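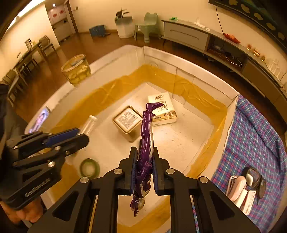

How I sort the odds-and-ends pile in an afternoon

Every house has one. Ours builds up in the living room, a bit of stationery, a toy or two, tins that once had something nice in them, and by June it had spread along the TV cabinet and I'd had enough. So this is my method, pinched mostly from my friend Aroha Harawira and then bent to suit a flat with hardly any cupboards!

You need one big shallow tray with sides (a play pen does nicely if your little one has grown out of it), an old cloth or two, and a kettle.

Start by lining the sides with a cloth. Small things love to roll under the edge, and fishing out a lost button with a ruler is no fun.

Next, tip in one shelf's worth. Just one! I used to do the lot at once and ended up eating my tea surrounded by it.

Pick out the toys first. Plastic figures get a wipe with a damp cloth and go straight back to their owner's room. If you have loads of them, a 500 ml tub is too small, so go for 800.

Then tape and staplers. Mine go on a folded cloth over the side while I make up my mind, and they all end up in the same drawer. Check the stapler has staples in it before you put it away, or you'll be cursing later.

Tins and boxes come last. Open every single one. I once found 2 spare keys and my Hengate library card in a biscuit tin, after paying for a new card. Flatten any cardboard you won't use again and keep the prettiest tin for buttons.

Wipe the shelf, put back what lives there, then do the next one.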